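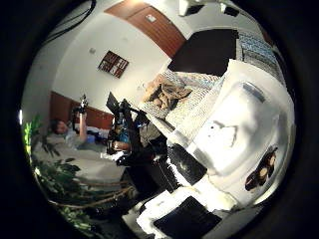

Ekach Delivery, Manríquez depot
Driver and vehicle check, handheld device compliance
Inspector: Yesenia Beltrán
Shift: Wednesday, first departure
Vehicle: step van, unit 14

Marks: **OK** = meets requirement. **FIX** = correct before the due time given. **N/A** = does not apply to this unit.

## A. Phone mount and placement

- [x] **OK** Mount fixed to dash, left of center vent. No play when pushed by hand.
- [x] **OK** Mount sits below the driver's sight line to the road and both mirrors.
- [ ] **FIX** Charging cord crosses the shifter. Reroute under the dash trim and clip it. Due before next departure.
- [x] **OK** No second mount or loose holder in the cab.

Comment: The cord was noted on the last check too. The clip supplied by Rarkard does not hold on the textured trim. Use the screw-down type from stores.

## B. Device settings

- [x] **OK** Driving mode starts without driver input once the van is in motion.
- [x] **OK** Text previews off on lock screen.
- [x] **OK** Incoming calls go to the hands-free unit. Tested with one call from the dispatch desk, engine running, van parked.
- [ ] **FIX** Etaso route app asks for a tap to accept each added stop. Set to accept automatically. Due end of shift.

Comment: The tap prompt came back after the April update. Check every unit on the same version, including spares. A driver who answers the prompt at a red light is in violation under the city ordinance, which treats a stopped vehicle in a travel lane as being operated.

## C. Personal phones

- [x] **OK** Personal phone stowed in the overhead bin, bin latched.
- [x] **OK** Smartwatch alerts muted.
- [ ] **N/A** Tablet. None issued to this unit.

Comment: The driver asked whether a personal phone may be used for music over the van speakers. Permitted if the playlist is started before departure and the phone stays in the bin.

## D. Driver knowledge (spoken check)

- [x] **OK** Knows the offense is primary. An officer may stop the van for device use alone.
- [x] **OK** Knows that emergency calls are exempt.
- [x] **OK** Knows where to pull over on the assigned route. Named the lot behind the pharmacy and the loading bay at the north end.
- [ ] **FIX** Was not sure how to report a citation. Reviewed on the spot. Repeat the question at next check.

Comment: Citations go to Yesenia Barrera in fleet compliance by the end of the same shift, paid or not. Send a photo of both sides of the ticket.

## E. Paperwork in cab

- [x] **OK** Signed device policy, current version.
- [ ] **FIX** Ordinance summary card missing from visor sleeve. Replace. Due before next departure.
- [x] **OK** Registration and insurance card.

## Result

Conditional pass. Unit 14 may go out once the cord in A and the card in E are corrected and initialed below. The items in B and D stay open on the depot sheet.

Cord rerouted: Y. Beltrán
Card replaced: Y. Beltrán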